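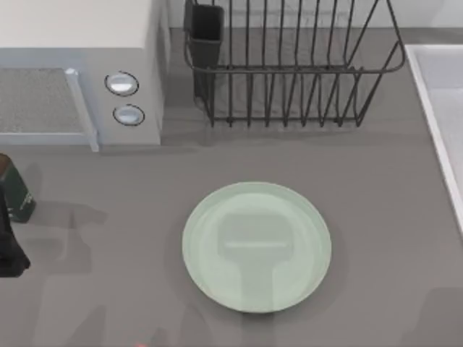

仿真厨房，俯视视角：微波炉、沥水架、浅绿色盘子，盘子上是夹爪的影子。

Pamow 双臂台面项目 常见问题

写在前面：这页是被同样的问题问多了之后整理的。问得最多的排在前面，问得最礼貌的没有优待。装配说明在另一页，零件清单在另一页的附件里，附件的链接每隔一阵子会坏，坏了请留言。

Pamow 是什么？

一套放在厨房台面上的双臂机器人，以及让它先在电脑里练习的仿真环境。两条小臂，两只平行夹爪，一台旧台式机，一堆打印件。目标是把盘子从台面上拿起来，放进沥水架。就这么一件事，我们做了一个冬天加一个春天。

名字没有含义。当时要给代码仓库起名，键盘上随手敲的，后来懒得改，再后来连胶带上都写了，就更没法改了。

你们是谁？公司吗？

不是公司。我们在 Hawthorne 共享工坊占了靠里的一张长桌，晚上七点以后用得比较多，白天那张桌子归做皮具的。桌面上如果有一圈胶水印，那是他们的；有一排螺丝孔，那是我们的，已经道过歉了。

为什么先做仿真，不直接上真机？

因为盘子要钱。仿真里的盘子摔了，按一下重置就回来。真盘子摔了，要扫地，要写在工坊的损坏登记本上，还要听皮具那桌讲安全须知。

另外一个原因是时间。仿真可以整夜开着跑，4,000 次抓取跑完，早上来看日志就行。真机做这么多次，舵机先退休，然后是人。

仿真场景里都有什么？

台面、微波炉、金属丝沥水架和挂在架子一头的餐具筒、水槽、一个深绿色瓶子、一只盘子。沥水架默认是空的，餐具筒也是。以前有人提议往架子上预先摆几只盘子，增加真实感，结果规划器每次都为了绕开它们走出很优美的弧线，然后超时。现在空架子是标准配置，加盘子属于进阶难度，在配置文件里改 rack_fill 这一项。

微波炉能打开吗？

模型是分件做的，门和机身分开，但门的关节还没有接上，目前只能当一个很占地方的障碍物。控制面板上那两个银色圆按钮也不能按。有人在留言里问能不能让机器人热饭，答复是：先让它把盘子拿稳。

那它为什么要画得那么细？门上的网纹都有。

做这个模型的成员本来说“随便弄个方块”，两周后交来了带网纹的门和会反光的按钮。同一时期，负责夹爪碰撞体的人交来了一个方块。项目的工作量分配大致就是这样。

为什么盘子是浅绿色的？

最早是白的。台面浅灰，水槽白，墙边的挡水板也白，视觉模块看了一圈，觉得到处都是盘子。换成浅绿之后误检少了很多。后来我们又试过深蓝，效果也不错，但大家已经看惯绿的了，投票时深蓝得了 3 票，输了。

想换颜色的话改材质文件即可，不用重新建模。换完请把检测阈值也重新标一遍，不要跳过这一步再来发帖说代码有问题。

夹爪的影子落在盘子上，会不会影响识别？

会。早期版本里，夹爪一到盘子上方，识别框就开始往影子那边偏，夹爪跟着框走，影子跟着夹爪走，三者互相追逐，可以追很久，挺好看的，就是抓不到盘子。

处理办法有两个，我们都用了。一是在训练数据里随机变换光源的位置和软硬，让影子出现在各种地方；二是在夹爪下降的最后一段不再更新盘子位置，沿用之前锁定的结果。第二个办法有点像闭着眼睛坐下，但前提是椅子没人动过，多数时候够用。

能不能干脆把影子关掉？

仿真里能，一个开关的事。关了以后成绩漂亮得很，成功率可以到 100%。然后搬到工坊那盏吊灯底下，成绩就不提了。我们保留那个开关，只用来排查问题，请不要拿关影子的成绩来排行榜投稿，看得出来的。

那真机的成功率是多少？

上一轮测试是 69%。条件是：空台面边缘、盘子平放、工坊吊灯打开、隔壁不用打磨机。打磨机一开，桌子跟着抖，数字会难看一些，难看多少没有认真记，那天大家心情不好。

盘子那么扁，夹爪怎么夹？

夹盘沿。我们的盘子沿宽而平，中间略凹，贴着台面的时候手指很难插到底下去，这是整个项目里最烦的环节。现在的做法是一条臂轻压盘子一侧，另一条臂从对侧铲入，抬起一点之后再合拢。指尖需要打印成楔形，并贴一层薄硅胶。硅胶不要用工坊抽屉里那卷发黄的，那卷谁贴谁后悔。

如果您家的盘子沿又窄又翘，反而容易一些，直接从侧面夹就可以。

两条臂会不会打架？

会，尤其在盘子正上方那块区域，两边都认为轮到自己。现在用的是很朴素的规则：先进入中间区域的一方持有令牌，另一方在外面等。偶尔两边同时申请，就都等，等到超时，像两个在门口互相谦让的人。这个问题在待修列表里，已经有些资历了。

Bullivberg 版本和你们的有什么区别？

Bullivberg 是从我们这里分出去的一个分支，他们把底座换成了铝型材，抓取用的是吸盘。吸盘拿盘子确实更省事，我们承认。但吸盘需要气泵，气泵有声音，而我们这边晚上楼上有人。两边的场景文件格式还是通用的，标定文件不通用，混用的后果是机械臂会非常自信地去抓半空中的某个点。

全套下来要花多少钱？

看您家里有多少“以后肯定用得上”的东西。电机和驱动板是大头，打印件主要花的是时间，台式机我们用的是旧的。最容易漏算的是电源：两条臂一起发力的时候，便宜电源会直接断电，手臂软下来，盘子随之落地。预算请给电源留足。

我没有机械臂，只想跑仿真，可以吗？

可以，很多人就停在这一步，过得也很好。需要一台带独立显卡的电脑，显存小的话把渲染分辨率降一档，再把台面纹理关掉。没有显卡也能跑物理部分，只是看不到画面，调试全靠想象力和日志。

启动后画面全黑怎么办？

先看俯视相机是不是被放到了吊柜里。旧版场景里有一排吊柜，相机默认高度正好在柜子内部，黑得很合理。更新到新版场景，或者把吊柜删掉。如果更新后还是黑的，再检查光源是否加载，然后才轮到怀疑显卡驱动。

手臂一启动就乱抖怎么办？

按以下顺序检查：

急停按钮在不在手边。不在就先去拿来。
左右两臂的编号有没有接反。
关节零位有没有重新标定。每次拆过外壳都要标。
控制频率是不是被谁改过。改的人通常不记得自己改过。

前面都没问题还在抖，请附上日志发帖。只写“它抖”的帖子会被移到 Nudcombe 版块。

Nudcombe 版块是什么？

论坛里放无法处理的帖子的地方。名字取自我们第一台底座的代号，那台底座也无法处理。

这东西在家里用安全吗？

电机力气不大，夹到手指会疼，会骂人，一般到此为止。但请照常理来：运行时手不要伸进工作区，台面上不要放刀和玻璃杯，有小孩或者猫的家庭请把台面围起来。猫对夹爪的兴趣比对盘子大得多，夹爪对猫没有识别能力。

真机请离水槽远一点。仿真里水槽就在右手边，没有水，随便靠。家里的那个有水。

能用来给我洗碗吗？

不能。它把盘子放进沥水架，盘子在此之前需要已经是干净的。是的，这意味着您洗完碗，放到台面上，等它几分钟，看它放进去。我们知道。

下一步计划做什么？

十一月之前想把叉子和勺子加进来，目标是放进架子那一头的餐具筒。筒壁是实心的，俯视相机只看得到筒口，勺子柄又总是朝没想到的方向倒，所以这个计划目前主要以讨论的形式存在。微波炉的门排在它后面。

我想参与，从哪里开始？

从待修列表里标着“简单”的条目开始。那些条目是写的人觉得简单，仅供参考。最缺的是愿意写文档的人和愿意重画碰撞体的人。带自己的盘子来工坊测试也欢迎，请带不心疼的那种，晚上七点以后，长桌靠里。

支持这个项目可以捐款吗？

不收钱。收二手盘子、没拆封的硅胶片、能用的电源。页面上有几个零件链接，点进去就是普通商店，我们没有分成，链接指向哪家只取决于当时哪家有货。

这页没有回答我的问题怎么办？

到论坛的提问版发帖，写清楚版本号、场景文件名和您改过的地方。最后一项请如实填写。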